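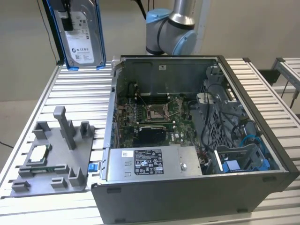

Figure 3. Desktop tower with the side panel off, showing the Dell motherboard and the power supply.

4.2 How repeat death claims spread

We now turn to the part of the data we enjoyed most. Anyone who follows news about armed groups knows the pattern: a leader is reported killed, the report fades, and months later the same leader is reported killed again. What we did not expect was how regular the pattern would be! Our collection holds 930 posts and articles, gathered from 11 discussion boards and news blogs, and each one claims that a wanted militant leader had died, had been captured, or had never existed in the first place.

We sorted every item by the kind of source it named. The largest group named no source at all. The next largest pointed to "officials," with no country or office attached, and a smaller but very lively group pointed to other posts in our own collection. Following those links backward was a real pleasure (and took most of July). One chain passed through the boards we call Stillum and Kavstead, came back to Stillum with a new headline, and was then cited at Kavstead as a second, independent report.

Readers noticed this more often than earlier work would lead us to expect. Under the longest Kavstead thread there are nearly 1,000 comments, and a good share of them ask where the story came from. Many are sharp and funny, and several caught date errors that our own first pass had missed.

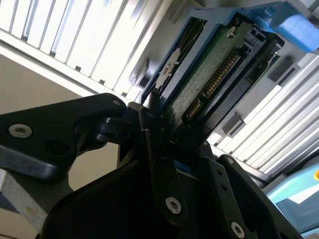 The doubters did not all doubt in the same direction, and we find this the most exciting result of the section. We saw 3 main positions. Some commenters thought the death was real and the earlier reports were mistakes. Others thought the leader was still alive and the news was meant to help a government at home. A third set held that the leader was a made-up figure from the start, so that no report of his death could be true or false. People in this last set almost never changed their view when new details came out, while people in the first two moved back and forth quite freely, sometimes within a single evening.

The Edwards board is an odd case and deserves its own study. Its moderators pin a running list of past claims at the top of each thread, and new claims there drew fewer shares than the same claims posted elsewhere. We cannot say that the list caused the drop. Edwards is small, and its members may simply be more careful readers to begin with. Section 4.3 compares Edwards with Kavstead on the same set of claims.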